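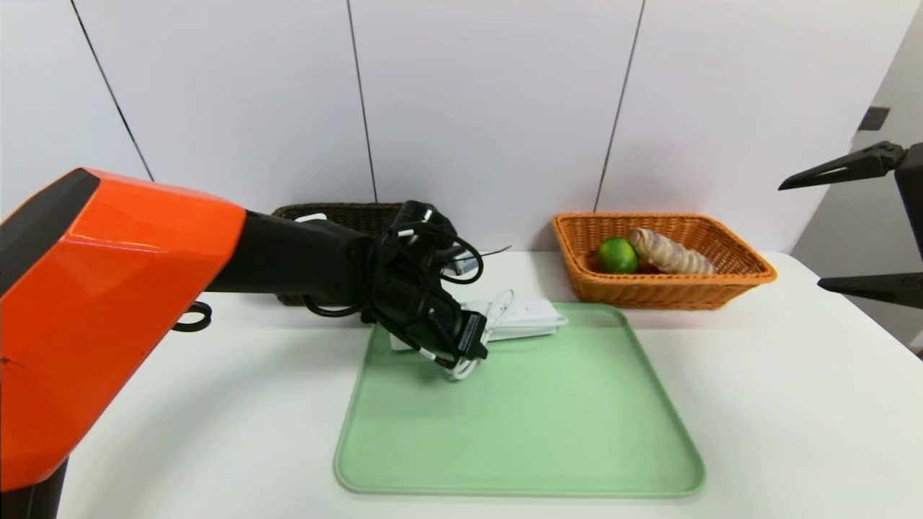 线不收好，下次要用的人得蹲在地上解半天，Sze-wing Poon上周在群里这么抱怨，我一点都反驳不了。所以我来招人啦！

我在Feterlow管共用工作间，桌上常年摆着插线板、各种充电线、藤编篮子，还有从厨房溜过来的青柠。我想找几位愿意动手的朋友，一起参加“收桌子”活动，10/29/22，星期六下午两点开始，大概到五点（看大家手速哈）。

要做的事不难：电线绕好、扎好，插线板放进浅绿色托盘，吃的和用的分篮子装，最后把桌面扫一遍。绕线的手法我现场教，不会也没关系，我自己六月份才学会，之前都是胡乱一团塞进抽屉！

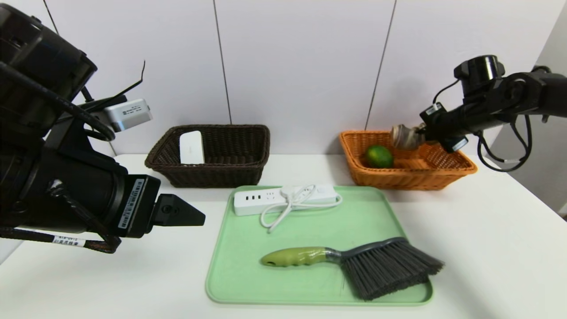
刷子要不要自己带？Libor Brabec在报名帖下面问。不用带，刷子、扎带、标签纸我都备好了，你带上耐心就行，想带自家那团解不开的线来也欢迎。

什么样的人合适呢？坐得住，不嫌琐碎，东西用完肯放回原处。有没有经验我真不在乎，左撇子更好，我想看看反方向绕线顺不顺手，哈哈。年满十八岁就可以报。

每人补贴218元，当天结清，茶水点心管够。名额21个，先到先得。

报名请给我留言，写上名字、手机号，再说一句你家最乱的是哪个抽屉。地点在Feterlow二楼，上楼左转第一间，门没锁，直接推。有事找我，我是Natália Sokol，晚上回消息比较快。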